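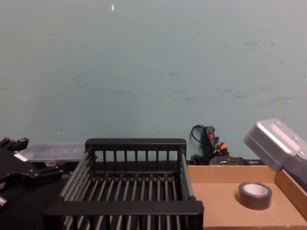

Fig. 2-1. Two-arm bench, rack at center, tray at right.

Section 2. Planning and budgeting your bench

Read this before you order anything. Most returns we see come from a bench that was bought in the wrong order.

2.1 Measure first

1. Pick the wall. The bench backs onto it. Painted wall is OK, expect scuffs.
2. Measure the clear width. Write it on the order form, box 3. Not the width of the table — the width you can really use.
3. Mark the center of the work area with tape. Left arm base goes one side, right arm base the other. Both grippers need to reach the mark.
4. Measure depth from wall to front edge. Minimum 608 mm for the Stivmont kit. Less than that, call before ordering.

NOTE: Long low parts boxes can go against the wall behind the work. Fig. 2-1 has a clear one, left of the rack. Does not count toward the depth you need, as long as neither arm has to pass over it.

2.2 Arms and grippers

5. Decide on one arm or two. One arm is fine for pick and drop. Anything you have to hold and work on at the same time needs two. Adding the second arm later costs more then buying the pair, see price table.
6. Choose grippers separatly. They do not have to match. Fig. 2-1 shows a black one on the left and a silver box-type on the right.
7. Order one spare set of finger parts per gripper. Fingers wear. Lead time from Ngata is slow in September, order before.

CAUTION: Check payload with the gripper ON. The number on the front of the arm leaflet is bare arm.

2.3 Fixtures and trays

Do not spend money here yet.

8. Start with household stuff. Dish rack, cardboard tray, whatever holds the part in the same place each time. Open wire racks are good for a first trial, plenty of edges to line up to.
9. Run your task for two weeks on the cheap fixtures.
10. Then get a quote for the proper ones. Bring your trial notes. Brumurska quotes per fixture, no minimum.

NOTE: Cardboard lips bend. Replace the tray when the corners go soft. Keep a roll of tape in your supplies.

2.4 Budget lines

Prices in dollars, before tax. Fill in your own numbers on the right.

Arm, single, with controller: 3000
Gripper, each: 779
Spare finger set, each: 98
Bench top and mounting plates: by quote
Fixtures, first trial: petty cash
Fixtures, final: by quote
Power strip, cable ties, tape: petty cash

Two-arm bench = two arms, two grippers, two spare sets. People forget the second spare set. Put it in now.

CAUTION: Installation is not in the arm price. Ask for it as its own line or it shows up on the second invoice.

2.5 Room for tools and cables

11. List every corded hand tool that will live on the bench. Give each one a parking spot outside the reach of both arms, or block that area in the Nonunine zone editor.
12. Plan cable slack for the tool AND for the arm. Coiled cords still catch.
13. Allow one outlet per arm, one per tool, one free.

CAUTION: Arms off before you reach in to move a tool or a tray. Every time.

2.6 Before you send the order

Clear width and depth written down
Outlets counted
Gripper type picked for each side
Spare sets on the order, one per gripper
Installation quoted
Someone named to sign for the delivery — arms ship in two crates, bench top comes on its own

Keep a copy of the order form. You need the box 3 number again in Section 3, step 1.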